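May, notebook 6, adhesive shelf-life work

Started the Lareck hot-melt batch again after the bad peel numbers. Same cardboard stock as before, cut to strips with the grain running long. Oven at 98 C, two hours, then out to the rack. Batch code on the bag is 2311 — write it on every strip this time, not on the tray. 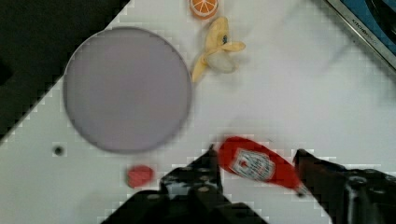 First set came off the rack at 10:40. Peel was steady for most of the strip and then jumped near the fold. I think the bead is too thick there. Tsz-kin Cheung wants the nozzle changed before we blame the glue, and I agree, but the spare is still at Brelley. Asked Fung for a loan of theirs.

The old Firkatmont sample is still tacky after over 6 weeks in the drawer. Bag was not sealed well. Left it out of the table.

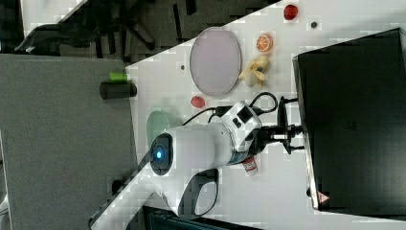 Second set, slower feed, same oven setting. Fiber tear on nearly all strips, so the bond is stronger than the board. Good for the customer, useless for ranking glues. Need a heavier board or a coated one. There is a part roll of coated stock behind the paint cabinet, check the width.

To do:
new nozzle on, purge twice
repeat set 1 with coated board
weigh the beads before closing the fold
ask Lareck if the resin supplier changed

Oven door seal is going again. Reads fine at the middle shelf, low at the bottom.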